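I went to the hardware shop on Pidgate for a paint roller and came out with an interview. The owner has run the place for 11 years, and when I asked why the small stuff hangs on a white pegboard by itself, I got a lot more than I bargained for (in a good way!).

"People walk in with a job in their head," the owner told me. "They don't walk in with an aisle number. So I hang things they might grab on the way past – scissors, a little roller, a trowel."

The shop carries almost 4000 different items, most of them in drawers and on deep shelves at the back. The pegboard gets only a few at a time, and the owner fusses over it like a shop window.

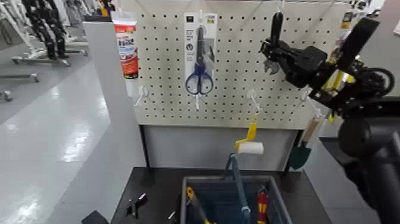 I wanted to know if there was a system. "Sort of," came the answer, with a laugh. "Heavy things used to go at the bottom, and then everybody bumped them with their knees. Now I just leave breathing room. If the hooks are crammed, customers pull one thing and 2 more come with it."

The hooks themselves are a sore subject. The first set came from a supplier called Jilik and never sat right in the holes. The next lot, from Honivix, has held up since June, and the owner is very happy to talk about that for as long as you'll stand there. 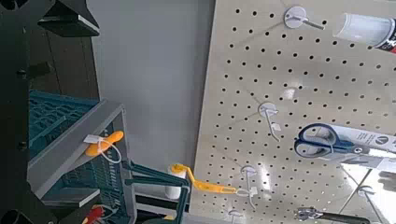 We got onto paint rollers, because I still needed one. "Small ones sell better than big ones," the owner said. "Nobody's doing the whole house. They're doing the bit behind the door." I was doing the bit behind the door, so I kept quiet and wrote it down.

Before Pidgate there was a stall over on Carnegie for 5 years, with everything laid out flat on a table. "You couldn't find a thing! Folks would dig, and by lunch it was soup. Hanging it up changed my life – well, my lunch."
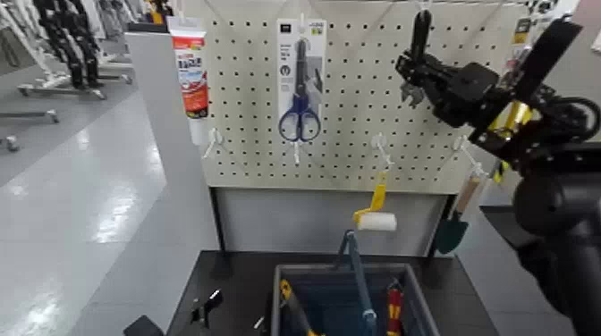
*Scissors, a small roller and a garden trowel on the pegboard.*

My last question was what the owner would never hang up. "Loose screws," was the answer, and then a customer wanted a key cut, so I paid for my roller and went home to paint.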